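### 3.2 Where the bread lives: keeping habits in the Pindine households

It will be remembered from the previous section that the households taking part in the study were asked, at the first visit, to tell us in their own words what they did with a loaf once it came into the house. We had expected rather short answers to this, and had left only half a page for it on the visit sheet. In the event the question opened up some of the longest and happiest conversations of the whole project, and by the second week we were stapling extra paper to the back of the sheets. People have a great deal to say about bread. They know how their mothers kept it, how their neighbours keep it (usually wrongly), and at what point a crust has gone past saving.

Of the 188 households that completed the first visit, 124 kept their everyday loaf somewhere on or near the worktop. The rest were divided between the fridge, the freezer, a cupboard or larder shelf, and a handful of places that we have grouped as "other", among them a cold oven and the top of a piano. We should say straight away that Pindine is a town with two good bakers and a Friday market, and that the share of households buying unsliced bread was a good deal higher than in the Clistanum study, so the two sets of figures ought not to be laid side by side without some care.

Within the worktop group, the kind of holder mattered less to people than its place. Lidded bins, cloth bags, open baskets and the baker's own paper bag were all well liked by those who used them, and very few households had chosen their holder after any sort of comparison. It had been a wedding present, or it had come with the house, or it had been bought for something else altogether. The place, on the other hand, was often chosen with real thought, and defended warmly. An open basket close to the worktop appliances, as in the kitchen of Figure 4, is one arrangement among many, and it stands at the heart of a disagreement that ran right through our interviews: whether bread should be kept near warmth or well away from it.

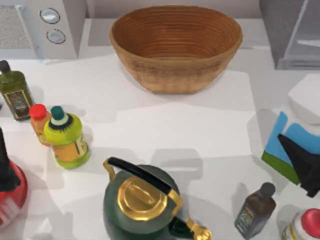 **Figure 4.** A rendered kitchen worktop with a wicker basket and grey appliances.

Choo objected, on reading an early draft of this section, that we had let the word "stale" do far too much work, and that a household which calls a loaf stale on its second day and one which says the same on its fifth may simply be talking about two different things. The point is a fair one and we have tried to take it to heart. In the revised coding we therefore keep apart three complaints that had at first been lumped together: bread that has gone hard, bread that has gone leathery or soft in the crust, and bread that has begun to smell or to show mould. Going back through the sheets with this in mind took most of November, and it did change the picture a little.

Hardness was the chief complaint among those using open baskets and cloth bags, whilst the softened crust belonged almost wholly to the lidded bins and to plastic bags of every sort. Mould was mentioned less often than we had feared – though we suspect that some people were a little shy of owning up to it in front of a visitor with a clipboard. What pleased us was how well most households had fitted their habits to the fault they had to live with. Basket keepers bought smaller loaves and bought them more often, and made toast from the third day onwards without thinking of it as a hardship. Bin keepers put the crust back into a hot oven for a few minutes, or had given up on crust and were quite content.

A smaller group, 18 households in all, moved the loaf during the week, starting it in the open and shifting it to a bag or to the freezer later on. We had no box on the sheet for this and had to add one. Thirteen of these movers had taken part in the earlier Vosport diary exercise, and it is possible that keeping a diary of their food had made them more watchful than their neighbours. We cannot rule this out, and we return to it in Section 5, together with the question of what became of the crusts.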